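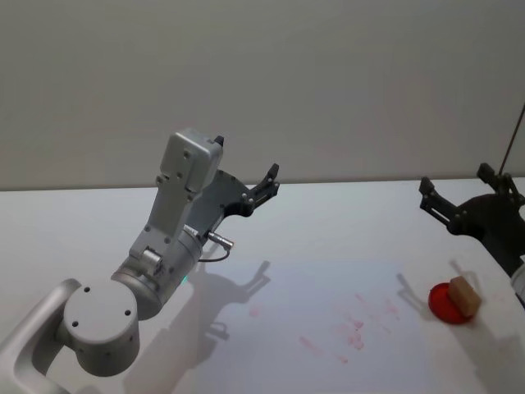
Both arms over the table, left gripper open. The small block is sitting on the red dish.

Looking after the two-arm table: your questions answered

I'm Eleri Ellis, and I look after the two-arm cell at Wandora. I get the same questions over and over (mostly in the hallway, mostly when I'm carrying coffee), so I've typed up my answers. Last updated 14 October 2026.

What do I check before I power up?

Walk around it first. Look at the cables, look at the fingers, then look at the table for anything somebody left lying there. Then power up one arm at a time, left one first, and let it finish before you touch the other. I keep both grippers open and up high while I do my checks, so there's plenty of air under them.

What does the green light mean?

On our cell, green means the arm is powered and ready to take a command. It does not mean your program is any good! It also doesn't mean you can stick your hand in. If you want to touch the gripper, hit the stop, wait for the light to change, and then go in.

Can I unplug the gripper cable while the arm is on?

Please don't. I did it once in my first month and spent the rest of the day on the phone with Bleddyn Llewellyn, who was very kind about it. Power down, hold the collar on the plug, unscrew it by hand and pull straight out. Never pull on the cable itself.

How much slack should the cable have?

More than you think. It needs a loose loop, enough that you can turn the last joint all the way in both directions without the cable going tight.

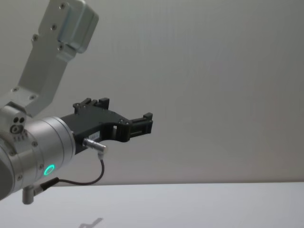
If the loop rubs on the wrist when the arm folds back, take up a little and try again at slow speed. I don't use zip ties near the connectors — they slide down and put a sideways load on the plug, and then you get a gripper that drops out every 14 moves and drives you crazy. A soft strap farther back on the arm does the job fine.

How often do the finger screws need tightening?

I go over them every 97 hours of run time. Why 97? Ifor Bellis set the reminder up that way and I never got around to asking him. Use the short hex key from the Vativura kit and snug them up evenly, a bit on one, a bit on the next. If one keeps backing out, take it out, clean the threads and put a tiny drop of the blue threadlocker on it. Leave the screws on the arm joints alone. Those are for the service visit, and the next one is in June.

The grippers don't meet where they should. Now what?

Check that the fingers are seated before you blame the software. Nine times out of ten it's a finger that went back on slightly crooked. If they're straight, run the homing routine on both arms and try the block test again: left arm picks it up, hands it to the right arm, right arm puts it down. I want to see 4 clean handovers in a row before I call it fixed. If you can't get there, write down which arm missed and come find me.

What can I clean the table with?

Warm water with a little dish soap on a cloth, then a dry cloth. For pinkish-red marks, I start with the soap and give it a minute to sit before I wipe. No scouring pads, please — a scratched top throws glare back at the cameras. Keep all liquids away from the connectors, and spray the cloth, never the table.

Do shadows matter?

They can! Our vision program, Erkeo, sometimes takes a dark gripper shadow for an object. If it starts reaching for nothing, look at the lights before you retrain anything. Bláthnaid Mac Suibhne has the lamp positions written down on page 101 of the cell binder.

Where are the spare fingers and cables?

Second drawer of the Kaewkla cabinet, in the bags with the arm side written on them. If you take the last one, tell Edgars Priedītis the same day so he can order more. He does the orders early, so catch him before lunch.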